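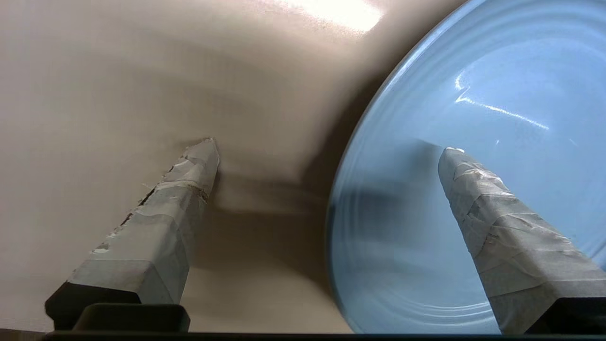 Orkilico two-tin mess set, green or plain, in stock now. Made for reservists, cadets and anyone who has to eat out of their own kit on exercise. Two tins, one nests in the other, folding handles, bag included. A large light blue plate is lovely at home on the table but it won't go in a webbing pouch, and it won't go over a stove either. These will do both.

PRICE AND DELIVERY
£40 the set, VAT included. Free delivery on the mainland. Islands and BFPO addresses please choose the right option at checkout, it doesn't pick it up from the postcode. BFPO goes out twice a week and takes as long as it takes, we have no tracking past the depot.

WHAT YOU GET
Large tin with lid
Small tin, no lid
Drawstring bag
Printed card with the care notes, same as further down this page

Stove, fuel and cutlery not included. We get asked this a lot. The Skunix folding stove is on its own page and sits inside the small tin with the handles shut. Other stoves probably fit, we've only tried the Skunix.

SIZE
Both tins are the usual oblong shape with rounded corners. A standard boil-in-the-bag ration pouch lies flat in the large one with enough water to cover it. Large tin fits the Cloutier utility pouch, old pattern and new. On the old pattern the flap is tight, put the tin in long side down and it closes. Won't fit the Cloutier water bottle pouch, please stop sending these back to us saying it should.

HANDLES
Changed in July. The old handles had a wire loop that worked loose if you packed them hard, the new ones are a flat folded strip with a proper stop. All sets sold from this page are the new handle. If you have the old one and the loop has gone, Ondetwood sell a pair of replacement loops for £2, see Spares. The new strip handles can't be fitted to old tins, holes are in a differnt place.

Handles get hot on a gas burner if the flame is wide. Use a glove. Fine on solid fuel in our experience.

WHO BUYS THEM
Mostly Army Reserve and cadet units, some regulars who have lost theirs before an inspection. Also re-enactors, though note this is not a period item and we can't say which decades it would pass for. It is a private purchase, not issued kit, and has no NATO stock number. Check with your stores first if your unit is strict about what goes on webbing. Most aren't bothered by a mess tin.

UNIT ORDERS
Nine sets or more, email for a price, don't order through the basket as we can't refund the difference afterwards. Purchase orders accepted from units and schools, invoice sent with the goods. Allow extra time before annual camp, everybody orders the same week and we are a small warehouse.

Unit name can be stamped on the lid. Plain capitals, one line only. Stamped sets are not returnable unless we got the spelling wrong.

CARE
Wash before first use, there is a light oil on them from the factory.
Sand or grit will clean the outside, keep it off the inside.
Dry properly before nesting. Two wet tins shut together overnight will mark.
No dishwasher - the green finish goes chalky.
Don't boil dry. A tin that has boiled dry warps and then won't nest, and we won't replace it under guarantee.

The green finish is on the outside only and will blacken over a flame, then wear off at the corners. That is normal. If you want something that stays smart for kit layouts buy the plain ones and a scourer, or keep a second set, plenty do.

RETURNS
Unused, in the bag, within the usual period. Put the order number in the parcel, we get boxes with nothing in them but a tin and then have to guess. Dents from the courier, send a photo the same day please.

STOCK
Green: in stock
Plain: in stock, low
Spare bags: due back, no date yet
Spare lids: not sold seperately

Page updated Dec 2, 2023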